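# How to Budget for a First Robot Cell Without Scaring Yourself

4/5/20

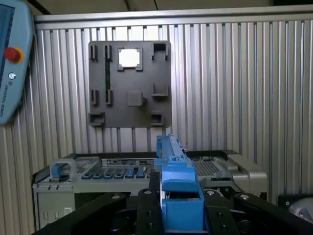 What should a small shop set aside for a first robot cell?

Set aside the price of the arm, then plan on spending at least that much again on everything that goes with it. That includes the gripper, the fixtures, the stand, the safety work, the hookups and your own people's time. If that makes you wince a little, please keep reading, because a good share of it can be planned, spread out or borrowed from things you already have on the floor.

I have now been through this twice, once at our main building in Stotton and once at the smaller place in Mostyn, and the two budgets could hardly have looked more different. The Stotton one was a single line on a spreadsheet that said "robot." The Mostyn one ran to several pages, and I'm happy to say the second one is the one that came in close to what we promised. What follows is the order I'd work in if I were starting over, with plenty of the little stuff I wish I'd had written down the first time.

## Before you ask for a single quote

Pick one job. I know how tempting it is to list every task in the building that an arm could do (we had a whiteboard full of them!), but a quote for "several jobs, to be decided" will come back either wildly high or so vague that you can't hold anybody to it. Choose the job you understand best, and write it up on one page.

Your page should cover:

- The part or parts being handled, with weights and the longest dimension of each
- How the part arrives: in a tray, on a cart, by hand, off a conveyor
- Where it has to end up, and how closely it has to line up when it gets there
- How long one cycle takes a person today, timed on an ordinary shift
- How many shifts you run, and whether that's likely to change
- What happens to a bad part
- Who loads and unloads, and what else that person is doing

The line about how closely things have to line up deserves more of your time than all the others. Setting a box on a pallet is forgiving. Pushing a plastic part into a housing where it has to seat or latch is a much fussier job, and fussy jobs cost more in grippers, in fixtures and in setup hours. When we wrote up the Mostyn job we said "place part in unit," and the first integrator to read it very kindly asked us whether we meant *place* or *insert*. We meant insert. That one word changed the quote quite a bit, and I was glad to have it changed on paper before any metal was cut.

## Sort your costs into 4 buckets

I keep these separate all the way through, even when a supplier gives me one lump price. Ask them to break it out. Most will, if you ask nicely.

### 1. The arm and its controller

Everyone starts with this one, and it's the easiest number to get. Make sure you know whether the teach pendant, the controller cabinet and the cables between them are included, and how long those cables are. Cable length sounds like such a small thing! We had to wait on a longer one in Stotton because the only sensible spot for the cabinet was on the far side of a walkway.

Don't buy by payload alone. The gripper's own weight comes out of the payload, and so does any camera or bracket you hang at the wrist. Add those up first, add the part, and then leave yourself some breathing room.

Think about where the pendant will live, too. It needs a proper hanger within easy reach of whoever is running the cell, and the emergency stop on it has to be easy to get at. A hanger costs very little, but it does have to be on somebody's list.

### 2. The gripper and fingers

People budget for a gripper and forget the fingers. The stock fingers that come in the box may do fine for simple blocks and cartons. For a long molded part that must be held upright and pointed the right way, you will quite possibly want fingers shaped for it, and you'll want a spare set.

For the Mostyn cell we put $3000 on a line called "fingers and finger changes," separate from the gripper itself, and used nearly all of it. The first pair held the part well but stuck out too far to reach down between its neighbors. The second pair was slimmer. If I could give you only one line item to copy from this page, I'd give you that one, with whatever figure suits your own work.

Ask the gripper supplier about:

1. Stroke, meaning how wide the jaws open, compared with your widest part plus a little clearance
2. How much room the linkage needs at either side when the jaws are open
3. Whether the grip force can be turned down for plastic
4. How the fingers bolt on, and whether a new pair can be fitted without removing the whole gripper
5. Price and lead time on wear parts

That second item catches people out. You check that the fingers fit into the space and you forget about the bulk behind them. Take a cardboard mock-up to the real spot if you can. Ours was cereal boxes and tape, and it earned its keep.

### 3. Fixtures, stand and surroundings

Everything that holds something still goes in this bucket: nests, plates, trays, clamps, the pedestal under the arm, and whatever framing you put up at the back to mount things on. I like to include lighting as well, especially if there's any chance of a camera in the cell later.

Our fixture quotes came from Oltari, and I'd suggest asking for two prices from whoever you use – one for a test fixture that only has to last through the trials, and one for the real thing. A printed or roughly machined test plate lets you find out that a pocket is in the wrong corner while it's still cheap to move it. Going straight to the finished plate feels thrifty, but we paid for ours in Stotton twice over.

A few items for this bucket that tend to fall off the list:

- Leveling and anchoring the stand
- Cable guides so nothing drags or snags
- A scrap or reject bin the arm can reach
- Spare nests, if your part comes in more than one version
- Electrical drops and, if you need it, compressed air
- Sample parts that you can afford to scratch and break

Please don't skip the sample parts. A cell being set up will drop things and squeeze things and put them in crooked, and if every practice piece is a sellable unit then your production manager is going to be quite unhappy with you. Ask your quality folks to save rejects now, months ahead. For bigger assemblies such as computer or server housings, one scrapped or retired unit can be used again and again as a stand-in.

### 4. People and time

This is the bucket I left completely empty in Stotton. Here's what belongs in it: programming, the risk assessment, training, the hours your own technicians will spend standing by the cell, and the production you'll lose while the area is torn up.

We logged 133 in-house hours on the Mostyn cell between delivery and the first full shift. Your count will be your own, and I wouldn't plan from ours, but do keep a log. It makes the second project so much easier to price, and it's awfully handy when somebody upstairs asks where the month went.

The risk assessment needs its own line. An arm sold as safe to work beside still has to be looked at together with its gripper, the part and the speed it runs. A sharp part in a gentle robot's hand is still a sharp part. Get this done by someone qualified, and get it done early enough that any guarding or scanners they ask for can go into the budget and don't arrive as a surprise.

## Buy a trial before you buy the cell

Many integrators will run your part on their equipment for a fee, and some will take that fee off the final price. Do it! Send real parts, send the awkward ones along with the pretty ones, and go see it yourself if the drive isn't too bad.

While you're there, write down:

- How the part is presented to the gripper, and who put it there
- How many tries in a row went without a person stepping in
- What the operator did when one went wrong
- Whether the speed you're watching is the speed they're quoting

It's perfectly polite to ask them to run it again from the start. Good shops expect you to.

## Comparing the quotes

Make one sheet with the four buckets down the side and each supplier across the top. Where a supplier has left a bucket blank, write "ours" in the box, and then put your own estimate next to it. Once you do that, the cheapest quote quite often moves to the middle of the pack.

We had this with the bid from Zusero. It looked high beside the others, and then we noticed it was the only one with fingers, a test fixture and training in it. Once we'd filled in the blanks on the rest, there wasn't much between them, and the choice came down to who could get to us fastest when something stopped.

Check these terms before you sign:

- What counts as "accepted," written as a number of good cycles at a stated speed
- Who owns the program, and whether you get an unlocked copy
- What a service visit costs once the warranty ends
- Payment stages, with a fair piece held back until acceptance

## Spreading the cost

If the whole sum is too much for one year, there's a sensible way to split it. Buy the arm, gripper and stand first and put them on your easiest version of the job. Leave the fancier part feeding, the camera or the second fixture for the following budget. Mostyn went this way, with the first half bought in spring and the second half penciled in for October.

The one thing I wouldn't put off is anything the risk assessment calls for. That all goes in the first half, whatever it does to the total.

Keep a contingency line too, and keep it visible, with its own name on the sheet. Ours went on a longer cable, a replacement bracket and a great many small bolts. I've saved the receipts in the front of the project binder, and they're the first thing I'll pull out when we start pricing the next one.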